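In defence of the long way round

I've been meaning to write this one since July, when my sister-in-law sat at our kitchen bench and told me, quite kindly, that we were mad for not taking the bypass. The new road had been open a fortnight. It cuts out Davel, it cuts out Herrera, it cuts out the hill with the dodgy camber, and it gets you from our place to the coast 14 minutes faster than the old highway does. She'd timed it. She had it on her phone!

I've driven it now, more than once, so I'm not arguing from ignorance. It's a good road. The surface is beautiful, the overtaking lanes are where you want them, and if I were a truckie or a paramedic I'd be sending flowers to whoever signed it off. I don't want it ripped up. What I want is for people to stop looking at me like I've said something about the moon landing when I mention I came through town.

Because I nearly always come through town. I did it last weekend with a boot full of compost and a melting bag of ice. You come off at the Custden turn, you slow down past the silos, and there's Davel, population 2,531 according to the sign, which has said that for as long as I can remember and can't possibly still be right. One main street, wide enough to turn a bullock team in. A butcher, two op shops, a chemist, a servo that does a surprisingly decent pie, and a bakery where the woman behind the counter calls everybody darl and means it about half the time.

My parents drove that road every Christmas holidays with three kids in the back of a Kingswood, vinyl seats, no air con, windows down. We stopped in Davel to use the toilets in the park and we stopped in Herrera because Dad reckoned the radiator needed a rest (Dad needed a rest). I learned to read a map on that road. I was sick on that road, several times, mostly at the same bend. So yes, fine, some of this is plain sentiment and you can knock a few marks off for it.

But have a think about what a stop used to be. You were thirsty, so you pulled over in a place where people lived. You parked nose-in outside somebody's shop. You stood in a queue behind a bloke buying fishing line and you heard what the rain had been like, and whether the footy team had a full bench this year, and you'd get back in the car knowing there was such a place as Herrera and that it was having a bad run with locusts. Now you pull into a service centre, which is the same service centre as the one 40 kilometres back, and you wee, and you buy a bucket of something, and you leave. I couldn't tell you the name of anywhere I've stopped on the bypass. I'm not sure they have names. One of them is called Northbound.

And the coffee! It comes in a paper thing with a lid that pops off at the first roundabout, and you drink it at a hundred and ten with one eye on a caravan. In Davel you get a proper cup and saucer and you have to sit down with it, there's no other way to do it, and there goes ten of your fourteen minutes, and I have never once got to the coast and wished I had them back.
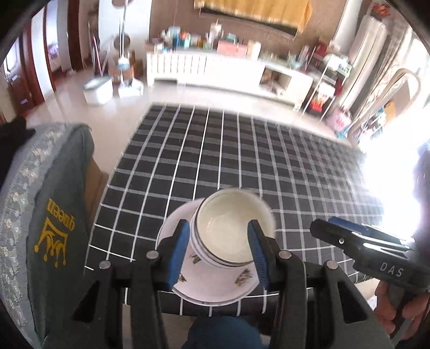
Reading an early go at this, Itdale Mick wrote back to say that I was very free with other people's peace and quiet. He grew up on the main street in Herrera, and according to him the trucks came through all night, the front windows rattled in their frames, and his mum wouldn't let them cross to the milk bar without an adult until they were in high school. The week the bypass opened, he said, she slept with the window up for the first time in years, and if that cost her a few tourists wanting scones then she could live with it.

Well, that shut me up for a day or two. He's right, and I hadn't given it nearly enough room. When you only ever pass through a place you tend to think its job is being passed through. I remember the trucks as a bit of colour, those big air brakes going off at the bottom of the hill, and I never had to try and get a baby down to them.

So let me have another go at it. Take the trucks out, absolutely. Put every B-double in the state on the bypass and good luck to them. It's the rest of us I'm talking about, in the hatchbacks and the station wagons, with nowhere to be before lunch. We were never the ones rattling the windows (well, my cousin's ute, possibly). We've just drifted off along with the freight because the sat nav said to, and the sat nav only knows how to count one thing.

I do think that's a strange way to choose a road. If my phone had a setting for "most likely to have a second-hand bookshop" I'd use it every day of my life. It offers me fastest, it offers me shortest, and it offers me no tolls. It'll reroute me down a goat track to save a minute and a half and it looks downright hurt when I ignore it and take the Custden turn, all that recalculating, like a labrador that's lost the ball.

The money side matters too, and I'll be quick because I'm no economist. The bakery used to put on two juniors over the school holidays and this year it put on one. The bigger of the op shops has cut back to three days. When I asked at the servo how things were going I got a shrug and "quieter", and quieter is lovely if you're Mick's mum and less lovely if you're sixteen and after your first job. Nobody's going to ride in and fix that with a mural. They did get a mural, by the way, a big galah on the side of the grain shed, and it's terrific, but you can't see it from the bypass.

My sister-in-law, when I tried all this on her, said that if I wanted to spend 300 days a year dawdling through country towns I was welcome to, but she had kids in the back and they'd already watched the movie. Fair enough. I've had kids in the back. There are days when the only kind thing you can do for everyone in the car is to arrive. I took the bypass myself coming home from a funeral in the spring and I was glad of every metre.

What I'd ask is pretty small. Next time you're heading down and you're not late for anything, take the turn at the silos. Get a pie, have a poke through the op shop if it's one of the three days, look at the galah. Don't park across the butcher's driveway, he's got enough on. And if you're going on to Herrera afterwards the toilets in the park there have been done up and they're miles better than the Davel ones, though you'll want to bring your own soap.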